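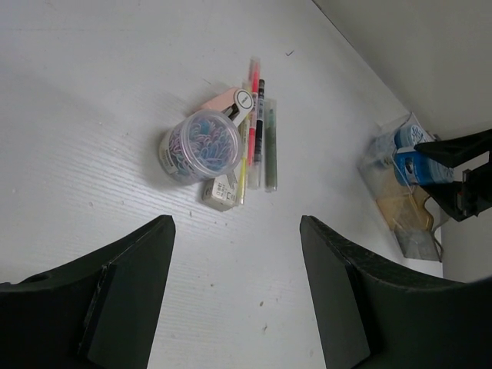 Chibuzor Nwosu
Workspace editor

How to clear a desk and keep it clear

Most desks don't get messy all at once. A receipt goes down, then a cable, then a mug, and after a month you are typing in a space the size of a place mat. The method on this page takes one long session to set up and ten minutes at the end of each day after that. I have used it on my own desk at home and on the shared desks at Cuadros, the small design office where I worked for several years.

What you need

Two boxes or bags, a damp cloth, a dry cloth, a pen, some sticky labels and a few lidded jars or trays. Don't buy anything new yet. Jars from the kitchen are fine for the first few weeks, and by then you will know what sizes you need.

Step 1. Take everything off

Move every item to the floor or a bed. This includes the lamp and the monitor if you can lift it safely. Shut the computer down first and take a picture of the back with your phone so you can put the cables back in the right places.

People often want to skip this step and tidy around the big things. I did that for a long time. The trouble is that a pile which stays on the desk keeps its claim to that spot, and you end up straightening it.

Step 2. Clean the surface

Brush off the crumbs first, then wipe with the damp cloth and follow with the dry one. On laminate or painted wood, a drop of dish soap in warm water is enough. On oiled or waxed wood, use a barely damp cloth and dry it right away. Pale desks show every speck, so plan to wipe one more often than a dark one.

If there is a sticky patch left by tape, hold a warm, wet cloth on it for a minute before rubbing. Don't scrape with a blade. Ink is harder. Rubbing alcohol lifts most pen marks, but try it on the underside first.

Step 3. Sort by how often you use things

Go through the items one at a time. Ask when you last used each one.

Used today or yesterday: goes back on the desk.
Used this month: goes in the nearest drawer.
Used this year: goes in a box on a shelf, with a label.
Not used in a year: goes in the second box, to give away or throw out.

Be strict with pens. Test each one on scrap paper and throw out any that skip. Keep two that you like within reach and put the rest in the drawer. The same goes for chargers. If you can't name the device it belongs to, it goes in the second box.

Paper needs its own pass. Make one pile to act on, one to file and one to recycle. Don't read anything in full while you sort, or the afternoon will be gone. When I first did this I found a parking permit from a city I had moved away from and a paper bill for $265 that I had paid online and kept for no reason.

Step 4. Give small things a container

Paper clips, erasers, binder clips and sticky notes spread out when they have no edges around them. Use clear containers where you can. You will see what is inside without opening them, and you will notice when something is running low. A lid keeps dust out, but skip it on anything you reach for many times a day.

Buy refills in small amounts. I once ordered a box of 1,000 paper clips from Niltov and it is still in my closet, nearly full.

If you use drawer trays, measure the inside of the drawer before you order. The Nestell trays I have now fit well front to back, but they are a little too tall for the shallow drawer, so I keep them in the lower one.

Step 5. Put things back in zones

Sit in your chair and reach forward with your elbows bent. Whatever falls inside that reach is your working zone, and it should hold only the keyboard, the mouse and whatever you are working on. The next band out, where you have to straighten your arm, is for the lamp, the pen jar and a notebook. The back edge and corners can take the things you only look at.

Leave one open patch as wide as a sheet of paper turned sideways. This is where you will sign forms, open mail and set down a plate. It is the first part to fill up again, so check it first each evening.

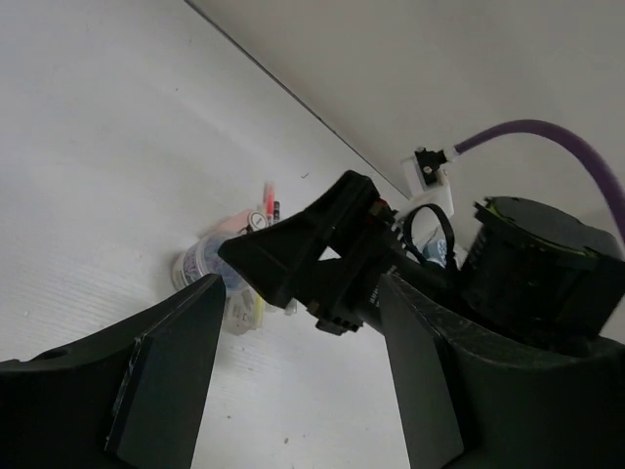

Brandska: I tried the zones for a few weeks and the open patch was the part that made a difference for me. I'm left-handed, though, and had to flip everything. Lamp on the right, notebook on the left. Might be worth adding to step 5.

Good point, and I should have said it in the first version. Put the notebook on the side you write with and the lamp on the opposite side, so your hand doesn't throw a shadow across the page.

Step 6. Reset at the end of the day

Set a timer for 10 minutes. Take cups and plates to the kitchen. Put loose paper in the act-on pile. Return small items to their containers, then wipe the working zone. If the timer goes off and you aren't finished, stop anyway and pick it up the next day.

Once a month, empty the drawer trays and repeat step 3 for the drawers only. Check the second box at the same time. If you haven't gone back to it for anything, take it out of the house.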